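Liesbeth Van Wijk has worked at Julteo long enough to remember when people had drawers. She says the word fondly, the way others mention a lake house.

"I had four of them," she says. "One was just soup packets."

The drawers went in July, along with the family photos and a fern she still won't discuss. The company moved to shared desks, booked by number, and Van Wijk was put in charge of making people like it. How is that going?

"They like the chairs," she says.

Her rule is simple enough. At the end of the day a desk should hold whatever you would be willing to lose. She allows one folder, closed, and she'd like it straight.
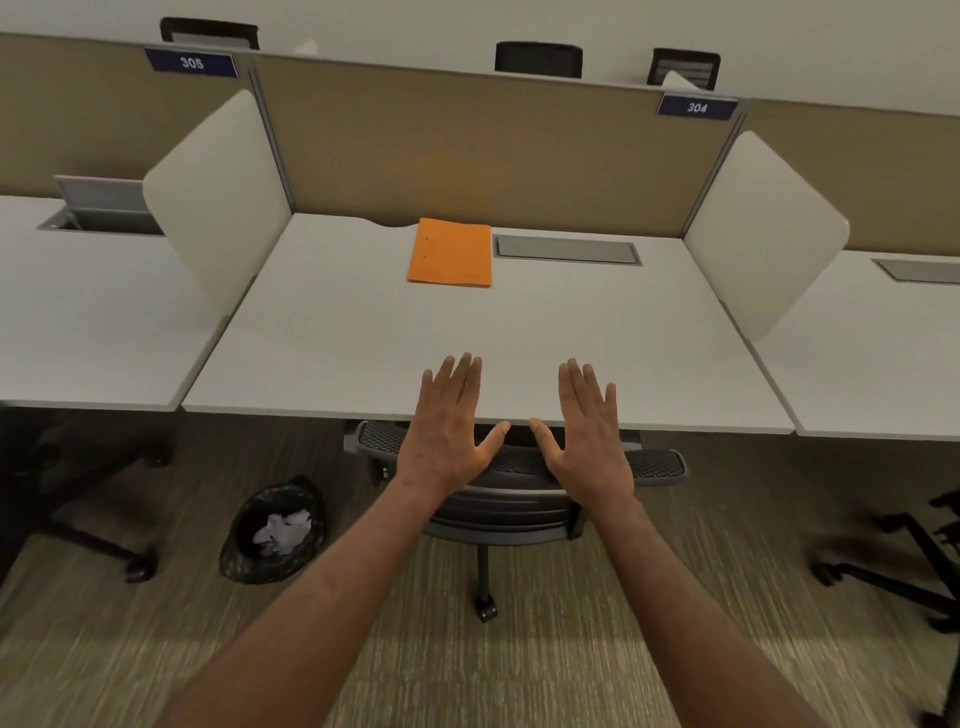 "People think I'm fussy about the folder," she says. "I'm fussy about crumbs. The folder is a kindness."

The complaints arrive by email, 29 in the first week. Most were about the numbers. Themba Du Plessis, who sits across from her when he can get the booking, still calls his desk "mine" and has been corrected for it. "I sat at one desk for 20 years," he tells me. "Now I'm a guest at a hotel with no breakfast."

Van Wijk has heard this before. She hands him a wipe.

And her own desk? She hesitates – then admits she books the same one every morning, 60 seconds after the system opens.

"That's planning," she says.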